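Re: [storyreaders] Which Tillia book first?
Dec 11, 2019

On the list, Grodstead wrote:
> I picked up the second Tillia book at a library sale and didn't
> know it was part of a series. Can I just read it, or will I be
> lost? I don't have a lot of patience with long family sagas.

Oh, please don't start with the second one! I know it's sitting right there on your nightstand, and I know how that goes, but the first book is where you meet the two sisters and the ferry landing and the awful uncle, and the whole business with the letters in book 2 hangs on it. I read them in order back in April, and I stayed up far too late for most of a week.

I won't pretend they're short. My omnibus runs to 897 pages and it has made a dent in the arm of my couch. But it doesn't read like a saga, at least not to me - the chapters are little, and there's a good deal of cooking and quarreling and people falling in love with the wrong neighbor. The first 40 pages are slow. She will tell you about the weather. Stick with it until the wedding supper and I think you'll be fine.

If your library doesn't have the first one, try the Virnness paperback, the one with the smaller print. I found mine used and it came with somebody's grocery list in it, which I have kept as my bookmark.

I'd love to hear what you make of the uncle. My sister-in-law thinks he gets off too lightly at the end, and we have had words.

Happy reading, and stay warm, all of you!
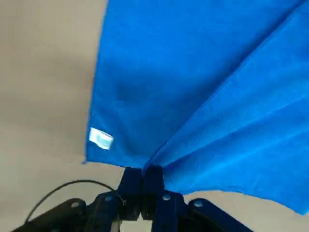 Wijesinghe: I'm with the sister-in-law on the uncle. Also, the large print edition splits the first book into two volumes, so Grodstead, check you're getting both before you pay for it.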